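Keeping a worktop free of marks

Wipe up tea, wine and beetroot juice as soon as you can. A soft cloth, warm water and a drop of washing-up liquid will do for most days. Rinse, then dry with a clean towel, or you'll get streaks on darker colours. 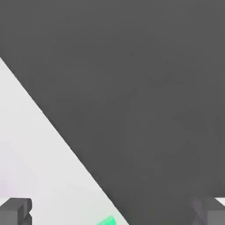 Dark grey against off-white, with a clean straight edge between.

For dried-on spots, lay a damp cloth over them for 4 minutes and wipe again. Skip scouring pads. If an oiled wooden top feels rough, rub it lightly with 400 grit paper along the grain and re-oil it.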